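**direren_dan** - 24 December 2021
Our club's two-arm project for the spring showcase is stuck. The left arm behaves, but the right one loses track of its target when it reaches low. We've logged 314 runs and I'm out of ideas. Anyone?

**kolarfan77**
Recalibrate the wrist. Ours drifted after 200 cycles!

**direren_dan**
Did that twice :( Same table setup as always: 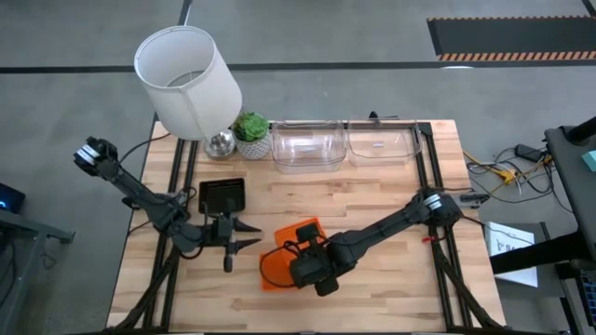

*right gripper down on the orange tray or lid, left one open*

**sotiris_v**
I'd look at the cable by the orange piece before touching calibration again. It curls right around the left side - could be tugging.

**kolarfan77**
Nah, a cable like that won't pull an arm off target. Still voting wrist.

**sotiris_v**
It did on our Grarik build, so we'll have to disagree. Clip it back and do ten runs?

**direren_dan**
OK, cable first, then wrist (sorry, kolar). Will post the logs tonight.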